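Notes pour la causerie — « Ranger petit »

(Respirer. Boire un peu d'eau. Ne pas commencer par des excuses comme à Dratberg.)

Bonsoir à tous, merci à Danang Osman pour l'invitation, et merci à ceux qui ont pris le car depuis Lindell ! Je vais vous parler des petites choses, celles qui traînent : les élastiques, les barrettes, les piles, les clés dont on ne sait plus ce qu'elles ouvrent.

Raconter le déménagement. Mon appartement de Riis, 24 cartons, et dans presque chacun un fond de bricoles (montrer la taille avec les mains). J'ai passé une soirée entière à chercher une barrette avant un mariage, et je suis partie décoiffée.

Demander à la salle : qui a un tiroir à bazar ? Laisser les mains se lever, attendre les rires.

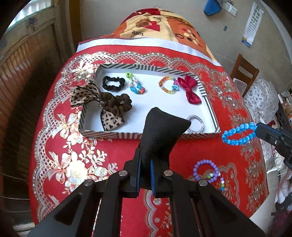 Donc ce tiroir, moi je ne le supprime pas. Je l'ai gardé, mais je le vide tous les ans en octobre, sur le lit, un dimanche de pluie si possible — enfin, n'importe quel jour de pluie. Tout ce que je n'ai pas touché depuis 12 mois part chez ma nièce, qui est ravie, ou à la poubelle.

Ensuite la méthode de Takeshi Onishi, mon ancien voisin : un contenant ouvert par usage, et pas de couvercle. Avec un couvercle, on pose les choses dessus ! Je l'ai essayé chez moi avec des assiettes ébréchées et ça tient encore.

Ne pas oublier l'anecdote du bocal à boutons de ma grand-mère (faire court, la dernière fois j'ai débordé).

S'il reste du temps, parler de l'atelier d'Endeven, puis passer aux questions. Les feuilles d'inscription sont près de la porte.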